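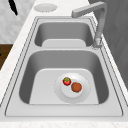 Oskari Oksanen asked under the July build whether the offline timetable could be kept without the app downloading every course again at launch. It can. The steps apply to Grukden 43 and later.

Setting up the offline cache

1. Open the project settings and select Storage. Set the mode to Local first.

2. Create a table named sessions with four columns: id, course, start, updated. The updated column must hold a UTC timestamp. Local time will break the comparison in step 4.

3. Set the row limit to 2,000. A full student year fits well under this. The upper limit is 4,000, but older phones take noticeably longer to open the table.

4. In the sync rule, request only rows where updated is later than the last successful sync. Store that value after the write finishes – if it is stored before, a dropped connection leaves gaps.

5. Add a manual refresh to the timetable screen and bind it to the same rule.

Testing

Load the timetable once, turn on airplane mode and restart the app. The list should appear with no spinner. Turn the network back on, edit one session on the server and refresh. The log should show one row received.

If it shows the whole table, the timestamp was saved as text. Change the column type, clear the cache and sync again.

Error 81 means the table name in the rule does not match step 2. Names are case sensitive.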